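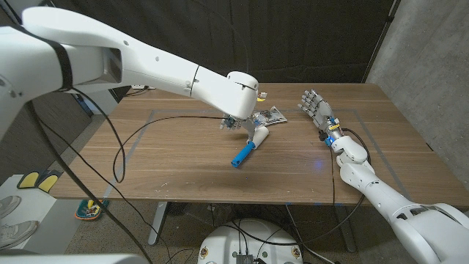
Two-armed robot at a taped work area on a wooden table.

Two-arm workcell budgeting is the process of estimating, approving and scheduling the purchase of a robot with two arms together with the table, hands, cabling and floor space it needs. The term is used mainly by small laboratories and workshops that buy one or two units at a time. Larger plants usually treat the same costs as part of a production line.

Scope

A workcell budget has a capital part and a running part. The capital part covers the arms and base, the end effectors (hands or grippers), the controller, the work surface and delivery. The running part covers spare fingers, replacement cables, software support, operator time and the objects to be handled, such as packaged goods and hand tools. Rent is normally left out unless the cell requires a room of its own.

End effectors are listed separately from the arms. They wear sooner, are often supplied by another firm, and may be changed during the life of the robot. A hand with jointed fingers costs more to buy and repair than a simple gripper but can hold a wider range of shapes. Buyers who expect to work with thin film packaging or narrow cylindrical parts commonly ask for a handling trial before the order is signed.

The Hurkudley method

The Hurkudley method was set out by Omar Sfeir in a planning note dated 2018-03-22 and later adopted by the Brelton workshop. It divides the purchase into three stages, each with its own approval:

Stage 1: site survey, table and power
Stage 2: arms, base and controller
Stage 3: end effectors, spares and handling trials

Under the method, 50 percent of the Stage 3 sum is held back until the trials are complete. Stage 1 must be closed before Stage 2 is ordered. The original note gave no rule for currency changes between stages, and the Brelton version added one.

Work surface and layout

The work surface is a minor cost but affects most of the others. Its height and depth decide which arm lengths are suitable. An ordinary table may be used if it is rigid enough, with the work area marked in tape. Tape allows the area to be changed without new fixtures, and it is entered as a consumable. Curtains or plain screens behind the table are entered under room fittings.
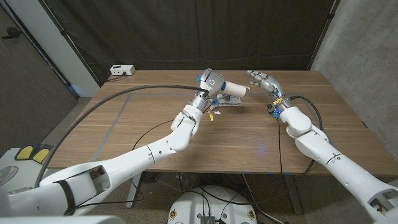

Both arms over the tabletop, with a white cylindrical object held at left and a transparent package beneath.

Cabling is often underestimated. External cables need slack for the full reach of each arm, and the plan should state where they leave the table. The Flimum planning sheet allows two spare sets per robot. Power strips, clamps and ties are grouped on a single line.

Running costs

Operator time is generally the largest running cost in the first year. The Damgaard cell, planned in March for a packaging study, was budgeted at 1105 operator hours, of which more than half were assigned to setup and supervised trials. Hand repairs were entered as a fixed yearly sum.

Criticism

Staged approval has been criticized for lengthening delivery, as hands ordered in Stage 3 may arrive well after the arms. Some buyers order Stages 2 and 3 together and accept the risk that the hands prove unsuitable.

See also

End effector
Lease or purchase analysis
Spare parts planning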